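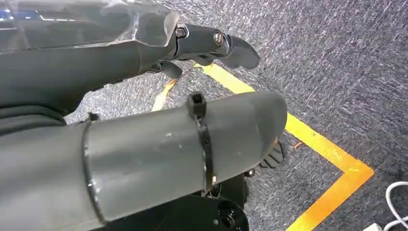 Yu-na Ryu thinks we should stop calling them "departures" in the counts, as half the writers who leave a newsroom keep filing for it as freelancers. Good point, and I'm adopting it from this entry on!

Thursday, August 10, 2023

Big day for the byline tracker. The full Lostenon archive finally loaded (2,556 articles, every one with a usable author field) and the matching script ran through it in 14 minutes. I was so ready for it to choke on the shared bylines, and it sailed past them.
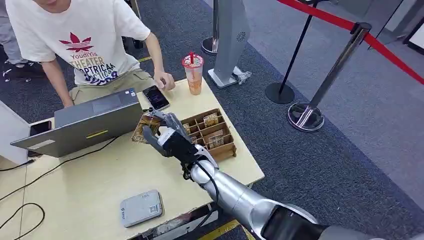 The Skaltberg set is messier. Their editors' notes sit inside the body text, so an added correction looks like a new paragraph by the reporter. I pulled 402 articles with a note attached and started tagging by hand: correction, clarification, or removal. Slow going, but what lovely material. The wording changes completely after January, much shorter and always unsigned.

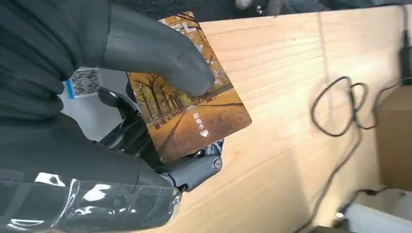
Last edited: same day, evening

Reran Sirnitz with the new labels. Only 2 writers moved category, both opinion columnists. Choo's style sheet helped a lot with the initials.
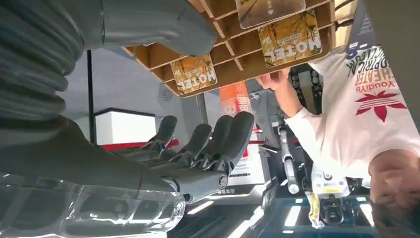 Do we count a column that was pulled before it ran? Only when the writer later published the draft somewhere else, so we can read it.

Next: finish tagging Skaltberg, then compare resignation letters against the last month of bylines. Can't wait for that one.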